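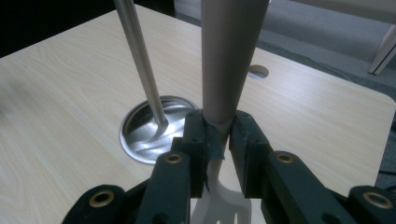

Long handles are the subject of my twenty minutes, and I will begin with the place where most of them fail, the joint. Ask the room who has at home a spoon or a turner with a repaired handle. Wait for the hands. Then speak about the neck of the white utensil, where it meets the beige tube and the dark tape goes around it. The edge of the tape has become a little frayed and hangs down on the plastic. Say clearly that I do not laugh at tape. I use it in my own kitchen. But I want the audience to look at a joint first, before they look at the head or at the color.

Greeting, short. Thank Bridville for the room and for the coffee. Say that I speak slowly and that they may stop me at any time.

Part one. What a handle must do.
It must keep the hand away from the heat. It must also let the hand feel what the head is doing in the pot. These two wishes pull in different directions. When the handle grows longer, the hand is safer but the head becomes more difficult to control. Let them try it with the two turners from the bag, the short one first. Give the turners to the left side of the room and ask them to pass them on.

The person who cooks sitting down needs another length than the person who stands. I learned this in February, when I had my foot in plaster and cooked from a stool. Everything I owned was too short. Tell the soup story only if there is time.

Part two. Tubes.
A tube is light for its length, and this is a good reason to choose it. A tapered tube also gives a thick end for the palm and a thin end for the joint. The difficulty is inside. If the tube is open, washing water goes in and stays. Ask for a closed end, or close it yourself. Show the cut sample, the one with the brown line inside. Do not pass this sample around, it smells.

Part three. The joint.
Speak here the most slowly.
A sleeve joint holds by length. If the neck goes only a short way into the tube, it will begin to move, and after that no tape will keep it straight for long. My rule is three times the width of the neck. I did not find this rule in a book, I found it by breaking things.
A pin joint is strong but needs a drill and a steady hand.
Glue depends on the plastic. Some plastics refuse all glue. Test on the hidden part.
Tape is for today and perhaps for tomorrow. It also catches food at its edge. Change it when the edge lifts, and do not put a second layer over the first.

Part four. The test on the table.
Put the tool flat on a table and roll the handle slowly with one finger. If the head makes a circle that is not even, the joint is crooked. Then hold the handle down with one hand and press the head lightly with the other. Listen for a click. Use a table with a plain top. On a pale wooden one, where the grain runs in fine lines, you can also lay the handle along a line and check that it is straight. I do this before every tool goes back to the drawer.

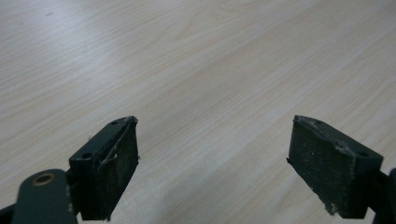 A listener at the Jallum evening objected that rolling proves nothing for a handle which is thicker at one end, it will go in a curve in any case. The objection is correct and I have changed the talk. With a tapered handle, do not let it travel. Keep it in one place, turn it between finger and thumb, and watch only the head. Demonstrate this with the long fork. If someone in the back cannot see, walk to them.

Part five. Weight.
Put the long fork on the kitchen scale. With the new handle it gained 100 grams. It sounds like little, but the weight is far from the wrist, and after ten minutes of stirring the arm knows it. Let one person from the first row hold it straight out while I continue to talk. Do not forget to take it back!

Questions I expect.
Can it go in the dishwasher? A taped tool, no.
Is metal better? Sometimes, but it becomes hot and it scratches the pan.
Where to get tubes? Say that I bought mine at Senda, and that the price is on the handout.

Handouts are in the gray folder. Bring the tape, the scale and a cloth. The adapter for the projector is in the side pocket of the bag.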